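Thanks so much for stopping by the Simham Plant Library help page! We lend potted houseplants to homes and small offices all over Quinlan, and since we opened our second room in April the same handful of questions keeps landing in our inbox, so we've gathered them up (last updated 2024-05-02).

## How long can I keep a plant?

A regular loan runs 24 days, and you're welcome to renew it once if no one else is waiting. Plenty of people get attached, we know the feeling, and most of our plants can be bought outright if you just can't part with yours. 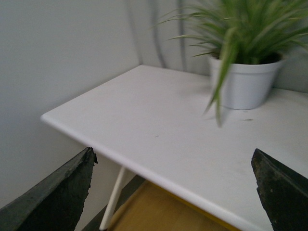 *Simham Plant Library front desk*

## Where should I put it when I get it home?

Somewhere bright but out of harsh afternoon sun is a good start for nearly everything we lend. Keep it away from heating vents and drafty doors, and then please leave it be for a week or so! Plants sulk a little when they move, and shifting them every day from one windowsill to the next only drags it out.

## How often do I water?

Push a finger into the soil up to the first knuckle. If it feels dry, water slowly until a bit runs out the bottom, then empty the saucer. Each loan comes with a Pasico care card that gives the usual rhythm for your plant, but your finger is the better guide. 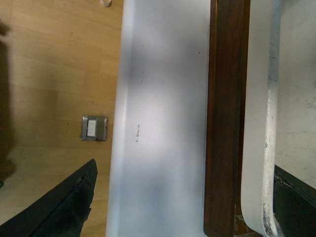
**Do I have to pay if the plant dies?**

Your deposit covers it, so there's no extra charge. Tell us what you noticed and when, and we'll help you choose something tougher next time.

## Can I borrow more than one?

You can have up to 13 out at once on an office membership, or two on a home one. Bigger orders go out in Pelinex crates, and we ask for those back with the plants.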